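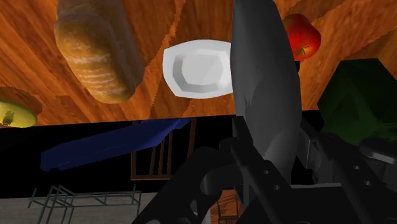
Hausarbeit in der Simulation: Zwischenstand aus der Testreihe Hadberg

14. Juni 2022

Ob ein einzelner Roboterarm am Küchentisch brauchbare Arbeit leisten kann, wird meist an Vorführungen mit günstig gewählten Gegenständen diskutiert. Die Testreihe Hadberg, die Undalis im Februar begonnen hat, geht anders vor. Geprüft wird eine feste Liste von Handgriffen, jeder davon 100-mal mit wechselnder Startlage, vollständig in der Simulation. Ein Versuch gilt nur dann als bestanden, wenn der Gegenstand am Ende in der Zielzone steht oder liegt und kein anderes Objekt auf dem Tisch verschoben wurde. Bisher sind sieben Handgriffe definiert und 700 Versuche ausgewertet.

Das Ergebnis in Kürze: Greifen und Anheben gelingen bei starren Körpern weitgehend zuverlässig. Beim Absetzen und bei allem, was danach käme, fällt die Quote deutlich ab.

Flache Werkzeuge

Messer, Spatel und ähnliche Geräte liegen nahezu bündig auf der Platte. Der Parallelgreifer muss mit den Fingerspitzen knapp über der Oberfläche schließen, und schon ein kleiner Fehler in der geschätzten Tischhöhe führt zum Kontakt mit dem Holz. Pushpa Bansal, zuständig für die Greifplanung, lässt den Arm deshalb zuerst bis zu einer leichten Berührung absenken und setzt die Höhe danach neu. Die Zahl der Fehlgriffe ging dadurch zurück, die Zykluszeit stieg.

Ungelöst bleibt die Verdeckung. Ein langes Blatt im Greifer nimmt der Handkamera einen erheblichen Teil des Sichtfelds, und Objekte dahinter müssen aus älteren Aufnahmen ergänzt werden. Steht dort eine Schüssel, in die etwas abgelegt werden soll, arbeitet der Planer mit einer Position, die er im Augenblick nicht vollständig nachmessen kann. Vom Schneiden eines Brotes ist die Reihe damit noch weit entfernt. Die Simulation bildet auch weder Kruste noch Krume mechanisch ab, ein Laib verhält sich im Modell wie ein starrer Block.
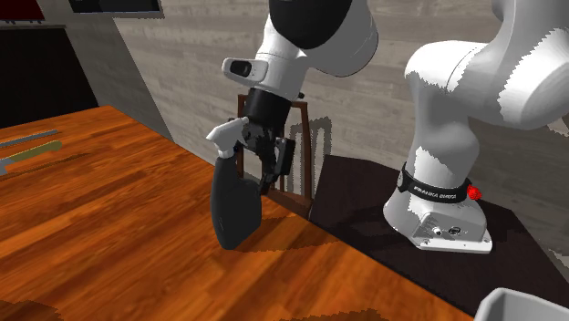
Sprühflaschen

Die Flasche wurde in die Liste aufgenommen, weil Putzen in fast jeder Umfrage zu Haushaltsrobotern weit oben steht. Das Anheben am Hals ist unkritisch. Der Schwerpunkt liegt dabei unter der Griffstelle, und eine leichte Schräglage pendelt sich ein oder wird über das Handgelenk korrigiert. Schwieriger ist das aufrechte Absetzen. Wird der Greifer zu früh geöffnet, kippt die Flasche; öffnet er zu spät, drückt der Arm sie auf die Platte. Emilian Enache wertet hierfür die Gelenkmomente aus und gibt den Griff erst frei, wenn die Last nachweislich vom Tisch getragen wird.

Den Abzug zu betätigen, ist mit zwei Fingern derzeit nicht vorgesehen. Wer die Flasche hält, kann mit derselben Hand nicht zugleich drücken. Denkbar wären ein zweiter Arm, eine Halterung oder ein anderer Greifer. Alle drei Varianten liegen außerhalb des laufenden Projekts. Nach heutigem Stand kann der Arm das Reinigungsmittel also bereitstellen, die Reinigung selbst aber nicht ausführen.

Übertragbarkeit

Traian Ene warnt davor, die simulierten Quoten auf eine echte Küche zu übertragen. Reibwerte und Massen sind im Modell bekannt, die Flüssigkeit in einer Flasche wird nicht gerechnet, und die Beleuchtung bleibt innerhalb einer Versuchsserie gleich. In der Werkstatt Mestine sollen deshalb fünf der Handgriffe mit realer Hardware wiederholt werden. Die Auswahl trifft Aurelia Munteanu nach dem Kriterium, bei welchen Gegenständen die größte Abweichung zwischen Rechnung und Messung zu erwarten ist.

Für Montagebetriebe sind die Zahlen eher verwertbar als für Privathaushalte. An einem Arbeitsplatz mit festen Ablagen und wenigen Werkzeugtypen entfällt ein großer Teil der Unsicherheit, an der die Küchenaufgaben scheitern. Marius Coman prüft derzeit, ob sich die Höhenkorrektur per Berührung in die Planungssoftware Neagu übernehmen lässt. Offen ist die Frage, wie sie auf nachgiebigen Unterlagen reagiert; Schaumstoffeinlagen, wie sie in Werkzeugschubladen üblich sind, wurden noch nicht getestet.

Versuchsprotokolle und Objektliste können bei der Redaktion angefordert werden.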